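织物纹样数字化进入校对阶段 潘道织物资料室延长开放时间

潘道(Pandau)织物资料室本周二公布了馆藏纹样数字化工作的进展。首批80件织物的扫描已经结束,其中41件完成了屏幕校对,其余各件将在3月底以前陆续校完。校对完成的纹样会分批放到资料室的网上目录中,供读者免费查阅。

这批织物以条纹和格纹为主,包括披巾、床罩、围裙料和成匹的窗帘布,大多是几十年间由本地住户和两家已经停业的织布作坊送来的。资料室过去只有一套手写卡片,卡片上记着织物的尺寸、来源和入藏年份,纹样一栏往往只写“紫条”“细格”“宽条带边”几个字。读者想看某一种条纹,要先翻卡片,再请工作人员把实物从柜里取出来,一件一件展开。有些旧料折痕处已经发脆,每展开一次都有损耗,资料室从去年起限制了实物调阅的次数。

数字化工作由资料室与库鲁拉(Kurura)印染工作室合作进行。库鲁拉负责扫描和初步的颜色校正,资料室负责核对纹样、补写说明和编目。双方商定,每件织物至少保留2份图像,一份是整幅,一份是能看清经纬的局部。整幅图用来查找,局部图供织造和修复的人参考。

扫描在库鲁拉的工作间里完成。小件织物直接平放在扫描台上,床罩和窗帘布则要分段扫描,再在电脑上拼接。拼接时最费工夫的是条纹的对齐。手工织机织出来的布,左右两边的张力常有差别,同一条线从布头走到布尾会慢慢偏开,软件自动拼出来的图在接缝处容易错位,需要人工一段一段调整。有一幅窗帘布前后拼了三遍,最后仍保留了一处轻微的错位,目录里作了注明。
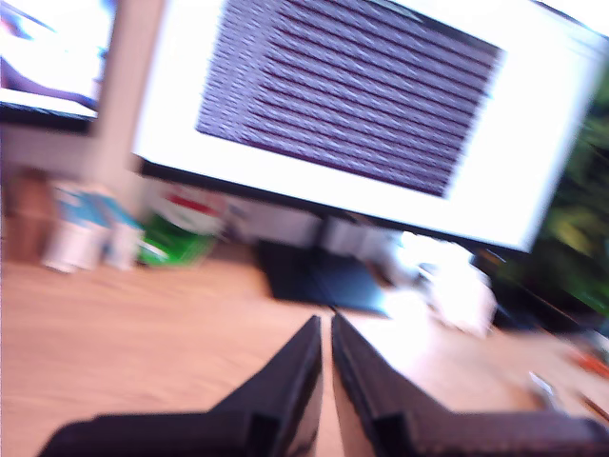

屏幕校对主要看三项:条纹的次序、条纹之间的宽窄比例,以及颜色。次序最容易核对,对着实物从一边数到另一边,记下每一条的颜色,再与图像对照。宽窄比例要用尺子量实物,取布边、中间和另一边三处的数值。颜色最难,深色尤其如此,紫色条纹和灰色条纹密密地排在一起的料子,图像衬着显示器上的大片白底,看上去总比布料本身更暗一些,灰条也容易显得偏冷。校对人员的做法是先在白底上看一遍,再把背景换成中灰看一遍,两次的记录都写进说明。遇到两次判断不一致的,隔一天再看。

资料室为此制定了一份颜色用语表,共收40个词。原来的卡片由不同年代的人填写,同一种颜色有写“茄紫”的,有写“葡萄紫”的,也有只写“紫”的,检索时很难归到一起。新的用语表把相近的叫法合并,旧叫法作为参见条目保留。读者在网上目录输入旧叫法,同样可以找到对应的织物。用语表的打印本放在阅览室入口处,读者可以自取,也可以在上面写意见。

用语表试用期间已经改过一次。最初的版本把灰色只分为浅灰和深灰,校对条纹料时发现不够用,后来加入了“蓝灰”“褐灰”和“银灰”。紫色一类也增加了“灰紫”一词,专门用于经线为紫、纬线为灰,远看混成一色的料子。这类料子在馆藏中有好几件,过去大多归在灰色里,这次改归紫色,旧的分类号在说明中可以查到。

除纹样以外,这次编目还补录了织物的组织结构。平纹、斜纹和提花各有单独的检索项,能够辨认的边组织也一并登记。有几件披巾表面看是普通的条纹,放大局部图以后才看出条纹内部另有细小的浮点。资料室认为这些浮点可能与某一家作坊的织法有关,目前还缺少可以比对的材料,说明中只作描述,没有写明出处。

德拉夫霍尔姆(Dravholm)纺织学校已经提出申请,希望在下学期的织造课上使用这批图像。按照资料室的规定,教学和个人学习使用无须付费,注明馆藏编号即可。用于商品印制的,需要另行提出书面申请,并说明产品种类和数量。由住户捐赠且附有家庭说明的织物,商用前还要征得捐赠人或其家属同意。这一类织物在目录中有单独标记。

马哈茂德(Mahmoud)布行也参与了部分工作。布行存有一批旧样本册,里面贴着与馆藏同时期的布样,有的旁边还写着当时的货号。资料室借来样本册与馆藏对照,已经为几件来历不明的床罩料找到了对应的货号。样本册本身纸张较脆,布样背面涂过胶,不适合压平扫描,目前采用翻拍的办法,图像暂时只在阅览室内提供,不上网。

网上目录的首批条目预计在3月内开放。每个条目包括图像、尺寸、组织、颜色、来源和一段简短说明,读者可以按颜色、条纹宽窄或织物用途查找。条目下方设有留言栏,读者如果认得某种纹样,或家中存有相同的料子,可以留下线索。资料室表示,留言经核对后会补入说明,并注明由读者提供。

对于仍在校对的各件,资料室没有设定逐件的完成日期。其中有几件破损较多,条纹在磨损处中断,需要参照布的另一端推定。推定的部分在图像上不作修补,只用文字说明。资料室不打算提供“复原”图像,理由是读者很难分辨哪些部分是原物所有,哪些是后来补上的。库鲁拉工作室如有需要,可以在自己的设计稿中另作复原,但不得使用馆藏编号。

为配合校对工作,资料室阅览室的开放时间即日起作如下调整:每周二延长至晚上八点,其他开放日的时间不变。星期二下午四点以后,读者可以在阅览室的电脑上预览已经校完的41件织物,工作人员在场答疑。预览不需要预约,但同时使用的人较多时,每人限用半小时。

实物调阅仍需提前一周登记。已经有完整图像的织物,原则上不再提供实物,确因研究或修复需要的除外。调阅时请勿携带饮料和墨水笔,铅笔和软尺由阅览室提供。

第二批扫描的清单正在整理,范围初步定为围巾、腰带和窄幅花边。住户如愿意出借家中旧织物供扫描,可以到阅览室填写登记表,写明织物的大致尺寸、保存状况和所知的来历。出借的织物不要事先水洗或熨烫,也不要用胶带固定破口,卷在纸筒上或平放在盒中送来即可。扫描完成后原物归还,出借人可以得到一份完整的图像文件。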